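Pirkden基金会与Vidal市立图书馆签署《Asulmont日报》旧报保护与开放合作协议

(Vidal,2020年9月8日)Pirkden基金会与Vidal市立图书馆今日共同宣布,双方已就馆藏《Asulmont日报》的修复、编目及公众开放事宜签署合作协议。Diltedel出版社作为学术出版合作方参与本项目。 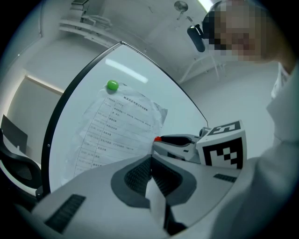
协议主要内容

根据协议,Pirkden基金会将在项目期内向Vidal市立图书馆提供专项资助,用于《Asulmont日报》合订本的纸张修复、保存环境改善、版面扫描、篇目索引编制以及面向公众的阅览服务。Vidal市立图书馆负责项目的日常管理,并承担馆舍、人员及现有设备的使用成本。Diltedel出版社负责选编本的编辑与出版,并为索引体例提供专业意见。

协议所涉原件的所有权、保管权均归Vidal市立图书馆。Pirkden基金会不因提供资助而取得原件或数字副本的任何所有权,亦不就扫描成果收取使用费。Diltedel出版社就选编本享有约定范围内的出版权,其出版安排不影响公众在图书馆查阅同一内容。

协议文本已经Vidal市立图书馆理事会审议通过,并报市文化主管部门备案。协议摘要可在图书馆总服务台索取。

《Asulmont日报》及其馆藏沿革

《Asulmont日报》创刊于1910年,最初由河港一侧的一家小型印刷所承印,内容以航运消息、粮食行情、法院公告及本地商号广告为主。创刊后不久,该报开设文艺副刊,刊登短篇小说、游记、诗歌和读者来信,副刊作者多为本地教师、邮局职员和船务公司文书,署名常用笔名或姓名缩写,相当一部分至今未能与真实作者对应。

该报停刊后,印刷所将自存的合订本移交当时的市政档案室,后转入Vidal市立图书馆地方文献部。馆藏另有一部分来自本地商会、学校和私人的捐赠,与印刷所自存本互有重复,也互有补充。部分年份的合订本由不同来源的散页拼合而成,装订次序与出版次序不尽一致,读者查找某一日的报纸时,往往需要翻阅前后数册。

由于早期新闻纸酸性较强,合订本普遍存在泛黄、脆化和边缘碎裂等现象。靠近装订线的版面文字在过去的重新装订中被压入书脊,阅读时难以完全展开。个别卷册曾在旧馆舍内受潮,纸页相互粘连,地方文献部已将其单独存放,停止外借和复印。

过去多年,图书馆为减少翻动造成的损伤,对旧报实行预约阅览,并要求读者说明研究目的。这一做法有效保护了原件,同时也使多数市民无缘接触这份报纸。地方文献部收到的咨询中,查找祖辈婚讯、讣告、入学名单和店铺广告的普通市民占相当大的比例,现有卡片目录难以满足此类需求。

修复工作安排

修复工作将于项目启动后分批进行。首批列入修复计划的合订本共40册,以创刊初期的卷册为主,兼顾破损严重、已暂停阅览的卷册。图书馆修复室将对每一册建立独立的修复档案,记录纸张状况、装订方式、缺页情况、既往修补痕迹及本次处理所用的材料。

首批卷册将先行除尘和逐页检查,再依据检查结果确定处理方式。对仅有轻微边缘破损的纸页,采用薄型修复纸局部加固;对脆化严重、难以承受翻动的纸页,经测试后进行脱酸处理,并视需要整页托裱。粘连卷册须单独评估,在评估完成前不进入扫描环节。

既往修补中使用的胶带和合成胶水将在确认不损伤油墨的前提下予以清除。印有手写批注的页面,包括旧日编辑、订户及档案人员留下的铅笔或墨水字迹,一律保留原状,并在修复档案中注明位置。夹在合订本中的剪报、收据、传单等散件,将另行编号入盒,同时在原卷册中留存标签,便于日后对照。

重新装订以保证版面能够平展为原则。原有封面和书脊标签如可继续使用,将予以保留;无法继续使用的,则与该册修复档案一并存放。图书馆不会为追求外观整齐而统一更换封面。

在保存环境方面,地方文献部书库将增设温湿度监测点,并更换部分遮光窗帘和金属书架。大开本合订本今后改为平放,每格存放数量以便于两名工作人员安全取放为限。书库改造期间,有关卷册将暂存于馆内另一间恒湿库房,搬运路线及交接程序已由图书馆安全部门核定。

扫描与篇目索引

完成修复的卷册将在馆内扫描,不送往馆外加工。扫描以整版为单位,保留纸页边缘,不对污渍、折痕和批注作修饰处理。每一版面将保存用于长期保存的主文件,另行制作供阅览使用的副本。主文件分别存放于图书馆本馆及异地备份点,由信息技术部门定期核验。

项目组经过讨论,确定索引以篇目为基本单位,著录标题、栏目、署名、日期、版次及主要人名、地名。短讯和分类广告数量较大,全部逐条著录所需人力超出现阶段条件,首期仅对婚讯、讣告、招生、船期和商号开业等类别作逐条著录,其余短讯以栏目为单位著录。

早期版面中的地名写法与今日通行写法多有出入,同一条街道在不同年份可能有几种名称。索引将照录原文写法,并附今名,读者以任何一种写法检索均可查得相应条目。对于暂时无法确定今名的地点,索引中将如实标注为待考,不作推测。

副刊笔名的处理沿用同一原则。凡有可靠文献可以证明作者身份的,在索引中注明依据;仅有口头传说或间接推断的,收入工作笔记,供研究者在馆内参考。Diltedel出版社将向项目组提供其历年编辑地方文学选本时积累的笔名资料,资料来源将在索引凡例中说明。

文字识别软件对早期铅字,尤其是油墨不匀的版面,识别准确率不稳定。自动识别所得文本将仅作为辅助检索手段,并在阅览界面中清楚标明未经校对。读者在引用时应以版面图像为准。项目组已编写校对手册,对残字、倒字、漏字及跨栏转接的标注方法作出规定。

公众阅览与服务

首批卷册的扫描副本将率先在图书馆地方文献阅览室开放,阅览室届时设置8个专用终端,持有效读者证的市民无须预约即可使用。未办理读者证的访客可凭有效身份证件登记后使用。终端提供版面放大、按日期翻阅和索引检索功能,并支持在规定范围内打印。

为便于年长读者及视力不便的读者使用,阅览界面将提供大字号和高对比度两种显示方式。地方文献部将安排工作人员在阅览时段内提供检索协助。读者如需协助查找家族史资料,可填写咨询单,由馆员代为检索后书面答复;咨询单所填个人信息仅用于答复该项咨询。

已进入公有领域的版面将陆续在图书馆网站上开放浏览。仍在著作权保护期内,或权利状况尚待查明的文章、照片和插图,仅限馆内终端查阅。图书馆将在网站上公布权利状况说明,并接受权利人及其继承人提出的更正或撤回请求。收到请求后,有关版面将先行停止网上展示,再由图书馆核实处理。

原件阅览仍然保留。研究纸张、印刷、装订等须以实物为依据的课题,可向地方文献部提出书面申请。已完成扫描的卷册,除确有必要外,一般以扫描副本提供服务。修复期间因卷册送修而无法阅览的日期范围,将在阅览室公告栏及图书馆网站上更新,请读者到馆前查阅。

选编本出版

Diltedel出版社将依据首批修复卷册编辑《Asulmont日报》副刊选编本。选编本拟收录短篇小说、游记、诗歌及读者来信,并附若干整版影印,以呈现当年的排版方式和广告面貌。首版计划印行1000册,其中一部分由Pirkden基金会出资赠予本市各中小学图书馆、社区阅览室及周边地区的公共图书馆。

选编本正文采用现行标点和字形,原刊中的方言词语、行业用语和旧式称谓予以保留,必要时加注。明显的排印错误在正文中改正,并于校记中列出原文。原刊连载中断或缺页的作品,如无其他版本可资补足,将按现存部分收录,注明起讫,不作续补。

早期报纸中的部分文章带有当时的社会偏见。编辑工作组认为,选编本应当使读者了解这份报纸的真实面貌,因此不对相关文字作无说明的删改。对于可能引起误解的内容,将以注释交代写作年代及有关背景。图书馆阅览终端亦将提供相应的阅读提示。

选编本的具体出版日期和定价由Diltedel出版社另行公布。选编本销售所得在扣除印制和发行成本后,将用于支持后续卷册的编辑工作。

教育与社区活动

协议将教育推广列为项目的重要组成部分。Vidal市立图书馆将与本市学校合作开设旧报阅读课程,由馆员和任课教师共同备课。课程以真实版面为材料,引导学生比较同一事件在不同栏目中的报道方式,辨认广告、公告与新闻的差别,并学习如何为引用的史料注明出处。

课程材料按年级分为不同程度,教师可根据教学需要选用。面向低年级学生的材料侧重街道、船只、天气和日常物价,面向高年级学生的材料则涉及劳工状况、公共卫生和城市规划等议题。学校可免费索取教学用复制件,往返图书馆的交通安排由各校自行负责。

图书馆还将举办纸张保存常识讲座,介绍家庭保存信件、证书、照片和报纸的基本方法,包括如何选择纸盒、如何避免阳光直射,以及遇到受潮或虫蛀时应如何处置。讲座不提供藏品估价,亦不代为修复私人物品。受当前公共卫生措施影响,现场名额将有所限制,讲座录音将在会后提供给已登记的读者。

有关旧报印刷工艺的小型展览将在图书馆一层展厅举行,展品包括修复前后的版面复制件、旧式装订工具和印刷所遗留的账簿。展厅开放时间与图书馆主楼一致。为保护原件,账簿将定期翻换展示页面,展出期间禁止使用闪光灯。

征集旧报及相关资料

馆藏合订本存在缺期和缺页。为尽可能恢复报纸的完整面貌,Vidal市立图书馆即日起面向社会征集《Asulmont日报》旧报及相关资料,范围包括完整或残缺的单期报纸、合订本、副刊抽印本、订报收据、印刷所往来信函、记者和排字工人的工作证件、印刷所内外景照片等。

资料持有人可选择捐赠,也可选择借予图书馆扫描后取回原件。借用资料须签订书面借用单,载明数量、现状、用途和归还期限。图书馆对借用资料提供与馆藏同等的保管条件。捐赠资料经鉴定入藏后,图书馆将向捐赠人颁发入藏证明,并按捐赠人意愿决定是否在目录中署名。

请勿在送交前自行清洗、熨烫、粘补或覆膜。已经受潮发霉的资料,请先致电地方文献部,由工作人员告知包装和送交方式。邮寄资料请使用硬质纸板衬垫,不要将大幅报纸反复折叠。图书馆不收购旧报,亦未委托任何机构或个人代为收购。

项目管理与监督

三方将组成项目协调小组,定期审查工作进度、经费使用及保存质量。专项资助实行单独核算,设备和修复材料的采购依照图书馆现行采购规定办理。项目年度报告将包括已完成卷册的清单、未能按计划处理的卷册及其原因,并在图书馆网站公布。

首期工作的中期评估定于明年5月进行。评估将重点检查脱酸处理后纸张的稳定性、索引条目的差错情况以及读者对阅览终端的使用意见。第二批修复卷册的范围将在评估之后确定,目前尚未列入协议资助范围的卷册,继续按照图书馆原有保存制度管理。

如因公共卫生措施调整或馆舍临时关闭而影响工作进度,项目协调小组将优先保障已拆线卷册的安全和重新装订,并相应顺延扫描及开放计划。任何顺延安排均以图书馆正式公告为准。

各方表示

Pirkden基金会在声明中表示:“地方报纸记录了一座城市的公共事务,也保存了普通居民生活中许多未见于其他文献的细节。基金会愿意为这批旧报的长期保存提供支持,并期待更多读者能够便利地使用这些资料。”

Vidal市立图书馆在声明中表示:“修复旧报需要稳定的经费和足够的时间。此次合作使图书馆能够着手处理多年以来仅能封存的卷册。我们将严格依照保存规范推进各项工作,及时向读者通报进展。”

Diltedel出版社在声明中表示:“副刊中有不少作品自刊出以后从未重印。出版社将以审慎的态度完成选编和校勘,为地方文学研究提供可靠的文本。”

关于Pirkden基金会

Pirkden基金会是一家独立的非营利机构,主要资助地方文献保护、公共阅读和成人教育项目。基金会面向公共图书馆、档案馆和学校接受申请,资助结果由独立评审程序确定。

关于Vidal市立图书馆

Vidal市立图书馆为本市居民提供图书借阅、参考咨询和地方文献服务。地方文献部收藏本市及周边地区的报刊、地图、族谱、照片和机构档案,并设有纸质文献修复室。

关于Diltedel出版社

Diltedel出版社出版地方史、民间文学及学术工具书,长期与公共收藏机构合作整理历史文献。

媒体垂询

媒体如需采访、索取协议摘要或申请使用旧报版面复制件,请与Vidal市立图书馆公共事务办公室联系。修复室内的拍摄须提前提出书面申请,经批准后由馆方人员陪同进行。旧报及相关资料的捐赠与借用事宜,请直接联系地方文献部。

(新闻稿完)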